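The Board of the Orncombe Toy Museum met on 11/26/24 to consider the matter of Figure 303.

The figure, a jointed tin sergeant made by the firm of Fornley, had been lent to the Museum by Miss Nafula Athumani of Ullham. It was entered in the register as complete, with two hands, one drum and a detachable moustache. On its return in April, the owner wrote to say that the moustache was not hers.

Mr Emmanuel Kariuki, Keeper of Figures, stated that the sergeant had spent 42 days in Case 8 beside another of the same issue. He had himself dusted both. Mrs Kerubo Laizer asked whether he had dusted them separately. Mr Kariuki requested that his silence be recorded, and it was.
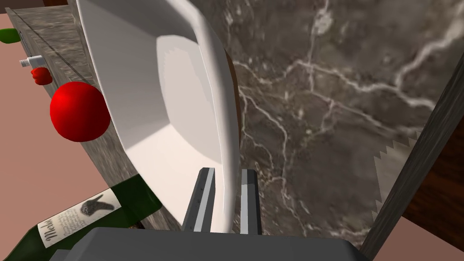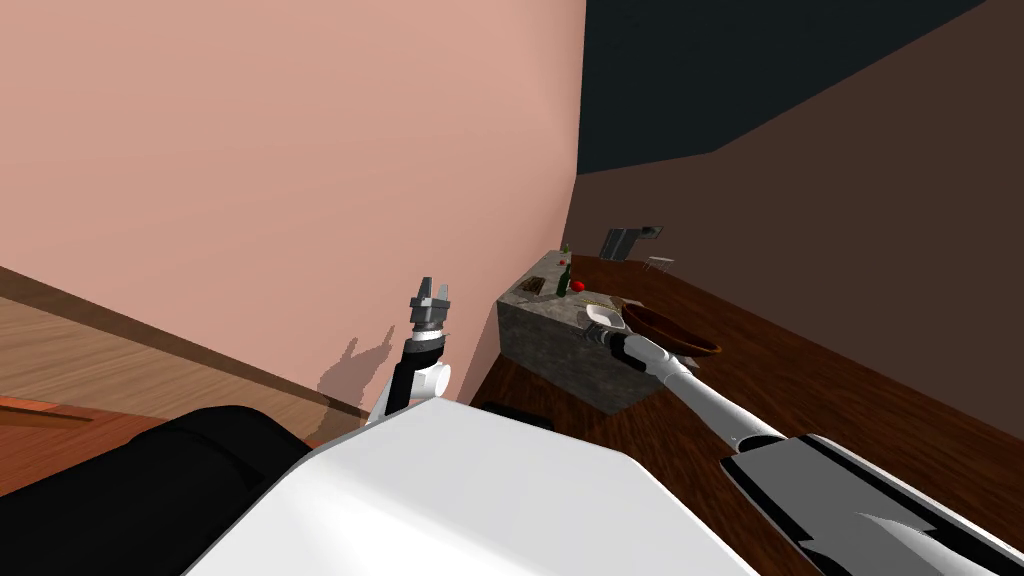 The Board then sent for the second sergeant. Mr Eduardo Bastos carried him in from Case 8 and stood him on the table, where he was found to be wearing a moustache of a distinctly lighter brown. Miss Athumani was invited to come forward. She said that her father had painted it in the kitchen at Ullham, by a pink wall that met a dark brown one at the corner, and that he had matched the colour to the skirting board, always believing he had got it slightly wrong. She removed the moustache, turned it over and showed the Board her own initials, scratched there when she was a child.

The exchange was approved. Mr Kariuki asked leave to fasten it on himself, and Miss Athumani held the sergeant still for him.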